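4.3 Setting up the cloth grasp planner

Before you begin, start the perception service and confirm that both arms report READY in the Andalari console.

1. Open Planner > Soft Objects and load the profile "bed_top".

2. Set the segmentation source to the head camera. Dark cloth on white bedding separates well at the default threshold; leave it alone.

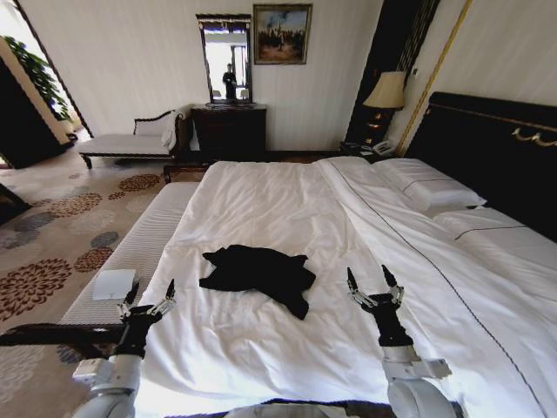
Theresia Eberhard adds that a trailing end should be masked as part of the same object, otherwise the planner returns two targets and alternates between them.

3. Set Merge Distance to 7 and run Detect. One outline should appear in the object list.

4. Select Assign Arms > Auto. If the target lies midway between the grippers, the planner may switch arms on every cycle. Lock the choice with Hold Arm.

CAUTION: Keep the speed limit at level 2 until section 4.4 is complete. Bedding hides the mattress surface from the depth filter — a fast approach can end in contact.

5. For pillowcases, change the grasp type to Fold Pinch and the view source to the wrist camera. The fingertips close on a fold of fabric, and the controller holds position on finger force alone.

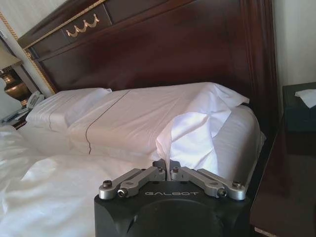
Does Fold Pinch still need the force offset zeroed by hand? Yes, in Ilo builds before version 4. Later builds zero it when the gripper opens.

6. Save the profile under a new name. Saving over "bed_top" also changes the Dridari simulation preset.

NOTE: Detect fails with code 2 if the wrist and head cameras use different clocks. See 4.6, Time Sync.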